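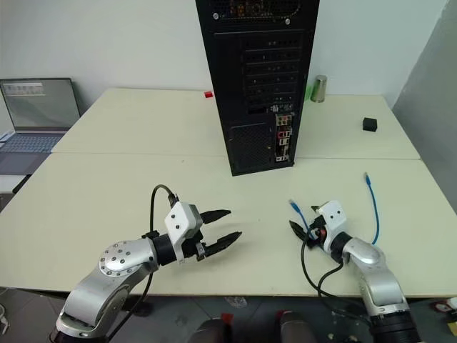 Computer Cleaning Tips I No Longer Believe (and a Few I Do)

Every June, when the heat comes, the same list of advice gets passed around on how to get dust out of a desktop computer. I've followed most of it at one time or another. Some of it is fine. A good deal of it seems to have been written by people with canned air to sell.

"Clean it every month." Why? Mine gets opened twice a year and it has never complained. If you have a shedding dog or the tower sits on carpet, go more often. Otherwise look at the vents with a flashlight. If you can see through the holes, put the screwdriver away.

"Never use a vacuum." The usual reason is static. I'm willing to believe it's possible, and I keep the hose away from the boards, but for the outside of the case and the mesh over the vents I've used the brush attachment for years. The bigger danger is sucking up a screw.

"Only use compressed air made for electronics." I bought a can of the Hostine and a can of the cheap stuff from the hardware store and could not tell you which was which with my eyes shut. Whatever you buy, keep the can upright, use short bursts and do it outdoors or in the garage. Blowing dust around the bedroom just means you'll clean it twice.

Hold the fan blades still with a finger or a pencil eraser while you blow. This one I do follow. I can't swear a spinning fan ever hurt anything of mine, but it costs nothing.

Magnetic dust filters. My neighbor Teodoro Orozco swears by his Gerside set and says it keeps out 80 percent of the dust. Eighty percent of what, measured how? He got that off the box. They do catch lint. They also choke the airflow once they fill up, so if you fit them you've given yourself another thing to wash. A piece of old pantyhose did about as well for me and looked terrible.

Coffee filters for wiping the inside. Works. So does a clean dry paintbrush, the 2 inch kind with soft bristles, and you probably own one.

Rubbing alcohol. The 50 percent bottle is half water, so leave that one in the bathroom cabinet. Get the strongest the drugstore carries, put it on the swab and never straight on the parts.

Dryer sheets on the case. Yesenia Aguirre wrote in to say they "repel dust for weeks." I tried it on one side panel and left the other alone. By the third Friday both needed wiping, and one of them smelled like laundry.

Before any of this, shut down, switch off at the back if there's a switch, and pull the plug. Take a phone picture of the cables first. Screws go in an egg carton.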